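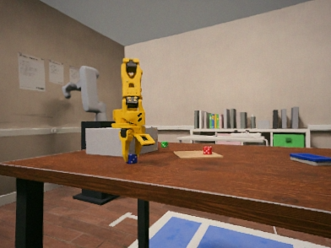

*A small blue die, mid-turn.*

My family does not play board games so much as litigate them. We have been at it since I was six, when my aunt Dagmar Jireš came to stay for a weekend in November with a game called Momitz under her arm, and stayed through to spring.

Momitz is a trading game. You move along a road, you buy salt, you sell salt, and every so often you get robbed. The rules run to 21 pages and were translated by someone who had clearly been told about English over the phone. My favorite sentence, which I can still recite, is "The player who has slept may not be again robbed, unless wishing." We have argued over "unless wishing" for 30 years. My brother holds that it lets you volunteer for a robbery. He has never explained why a person would, but he has volunteered twice, and won both times, so I've stopped asking.

Then there's the cocked die. If a die lands leaning against the board, or on a crumb, or half up the side of a saucer, is it a roll? Dagmar's position was that it counts if you can balance another die on top of it. My mother's position was that it counts if it's hers. I have seen grown adults crouch with one eye shut to judge the tilt of a three.

I moved to Prellby a while back and thought I'd left all this behind. I joined a game night in the room over the hardware store, where everyone was very pleasant and people said things like "oh, just roll again" -- and meant it. I lasted three visits. It was like being served soup without salt. One man let me take back a move. I drove home furious.

So this year I hosted. I cleared off the table, bought chips and invited the whole clan, plus two neighbors who had no idea. I'd also bought a new game, Pindico, which the box promised could be learned in five minutes and finished in 60. We learned it in five minutes. Then my mother asked whether "adjacent" included corners.

We broke for dinner at half past nine. One neighbor went home to check on her dog and sent a text around eleven saying the dog needed her. The other one, a quiet guy who fixes boilers, had gone and found the rule sheet and was reading it with a pencil. By midnight he was on his feet telling my brother that a bonus card played out of turn was "null from the beginning."

Dagmar, who is 81 if she's a day and won't say, leaned over and asked me if he was single.

He's coming back next month. We're playing Momitz, and I have not warned him about the salt.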